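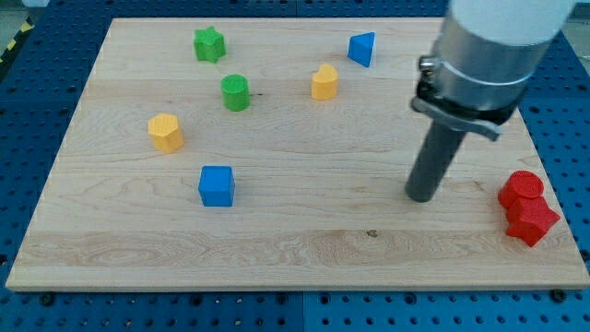 Last updated 3/20/25
2 min read

So the pusher arm finally has a proper surface to work on! I'd been putting this off since August, and in the end it took one evening at the Workilcombe shop and a lot of muttering over bolt holes that didn't want to line up.

The maple board is bolted down now – before that it crept a little every time the rod leaned on a block, and my calibration went with it. I swapped the gripper for a plain rod too (Afshin Fallahi's idea, and I argued with him for a week). So much less to go wrong!

Next up is getting the red star away from the red cylinder without dragging both of them along. I've got 42 practice runs saved so far and I'm pretty clumsy in most of them. The blue cube is my favorite to push, the stars spin on me. More once I've fixed the speed limit in Vulura.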